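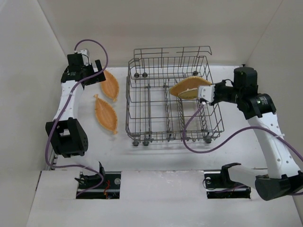 # Leaf plates and the gray rack

Oct 28, 2022

The leaf plates came to us in September from Polyxeni Karamanlidis, who was clearing out her shop in Hindcombe. She sold them under the name Dreneo, mostly for bread and fruit, and had 142 left when she closed. We took a few sets for the kitchen and passed the rest on to Florian Gruber for the market stall.

They are an awkward shape. A round plate goes into a rack any way you like, but a leaf has two pointed ends and a raised rim, and it wants to slide toward one point or the other. This page is about finding a place for them in an ordinary wire dishwasher rack. Click through to the main gallery for the table settings.

## The rack

The rack is the lower one from the old Jino machine. Stavros Christodoulou kept it when the machine went for scrap, and it has been used for draining ever since. The rollers still turn. One of the clips is stiff and should be left alone.

The tines are closer together than on the newer rack, so thin plates stand up well in it and deep bowls do not. Load the side you can reach least easily first. 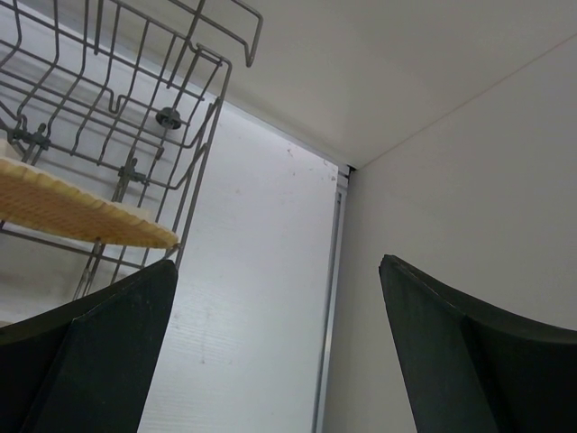
*Woven texture against the gray wires.*

The texture is what people ask about most. It holds crumbs, so brush the plates before they go near water. A soft vegetable brush works. Vsevolod Dovhaniuk uses an old pastry brush – it takes longer but gets into the rim.

## Filling it 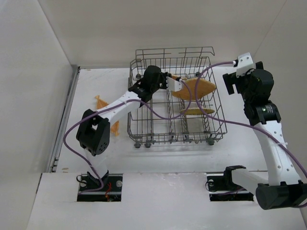
Spacing matters more with these than with round plates. Siyabonga Du Plessis loads them for us after the monthly lunch, and he leaves open tines between one plate and the next when there is room. The orange-brown plate leans enough to show its broad face, and the narrow yellow-olive one nearer the front stands almost edge-on, with a gap of wires between the two. Either way is fine for draining. Edge-on takes up less of the rack, so use it when there are a lot of plates to get through.

A few notes for anyone with the same set:

- Do not stack them flat while they are damp.
- Keep the pointed ends inside the rack if it is going back into a machine.
- Leave the plates standing for 4 hours, then wipe the rims.
- Store them on their own shelf. Ours are next to the Bondarchuk bowls, on the left as you come in.

Florian still has 136 plates at the stall, in mixed colors. He can put a set aside if you leave your name with him. Polyxeni has kept the wooden display stand and is looking for a home for it.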